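Visit report: Teneck kitchen ventilation test house

Posted 9/29/23

The Teneck site sits behind the main stamping plant and does two jobs. The front half is a pair of furnished kitchens used for dealer training. The back half is a test hall where range hoods and make-up air units are measured before they go into the catalog. We were there for the fall visitor day, which ran from mid-morning until the coffee urn was taken away. Neusa Miranda led the technical group. A second group went through sales and finance and is not covered in these notes.

The tour began with airflow. Teneck measures each hood on a calibrated chamber with a nozzle plate and a variable exhaust fan downstream. The chamber fan is adjusted until static pressure at the hood outlet reaches the target, and the flow is then read from the pressure drop across the nozzles. The unit on the bench was a Sandberg undercabinet model with a rated high speed of 200 cfm. It was run at zero static pressure first and then against increasing resistance. The curve fell off sharply past the midpoint, as expected for a small axial blower. Miranda remarked that most complaints reaching her desk concern hoods of this class connected to long runs of flexible duct, where the working point is well down that curve.

Duct resistance got its own station. Three runs of equal length were mounted on the wall: smooth rigid, flexible pulled tight, and flexible left slack. Each had the same two elbows and the same wall cap. With an identical blower on each, the slack run delivered noticeably less air at the cap, and the blower noise rose in pitch. The rigid run used long-radius elbows. A visitor asked about crimped elbows with the throat against the blower collar, and was told to keep a straight section ahead of the first turn wherever the cabinet allows it.

Capture was the part I had come for. Airflow says little about how much of the plume from a front burner ends up in the hood. Teneck uses a heated plate and a tracer gas, with sampling points in the duct and in the room. The hood is mounted at a fixed height over the cooking surface, the plate is brought up to temperature, and the room is left to settle before sampling begins. Doors stay shut and people stay out. We watched through a window and saw the concentration trace on a monitor.

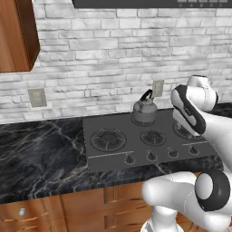 Rear burners are the easy case. The plume rises close to the wall, spreads little, and enters the hood near the filter. Front burners are harder, particularly under a shallow hood, where part of the plume passes in front of the canopy and never comes back. Raising the fan speed helps up to a point. Extending the canopy forward usually helps more and costs nothing in noise. The Justus series was redesigned on this basis, with a deeper body and the same blower as before.

Mounting height was discussed at some length. Tarcísio Macedo, from the installation side, has seen hoods set too high for the sake of headroom and then returned as defective. He also described side cabinets packed so tightly against the canopy that the filters could not be dropped out for washing. His advice was to take the filter out and put it back before the last cabinet screw goes in.

Sound testing is done in a small lined room at the end of the hall. The door is heavy and the floor is isolated from the slab. Microphone positions are fixed on a stand, and background level is logged before each run. We were not allowed in during a measurement, but Rehema Mohamedi played back recordings of one hood on all speeds. The lowest was difficult to pick out from the playback hiss. The highest had a tonal component that she attributed to the backdraft damper, and a second recording with the damper held open bore that out.

The endurance racks run day and night. Motors are cycled through all speeds for 72 hours, rested, and cycled again. Switches are pressed by small pneumatic plungers. Grease filters go through repeated dishwasher cycles and are weighed and inspected for discoloration. A competing Zinetti filter was on the rack for comparison, and its results were not shared.

Practical notes for anyone planning to go: registration is at the side gate, closed shoes are required in the hall, and hearing protection is handed out at the door. Parking is limited to the gravel lot. The training kitchens can be visited without an appointment, but the test hall opens to outside groups only twice a year. The next date is in January. Groups are held to 4 people per guide in the sound area, so ask for a slot on arrival. Printed fan curves for the current models were available at the exit, and the duct sizing sheet is worth picking up too.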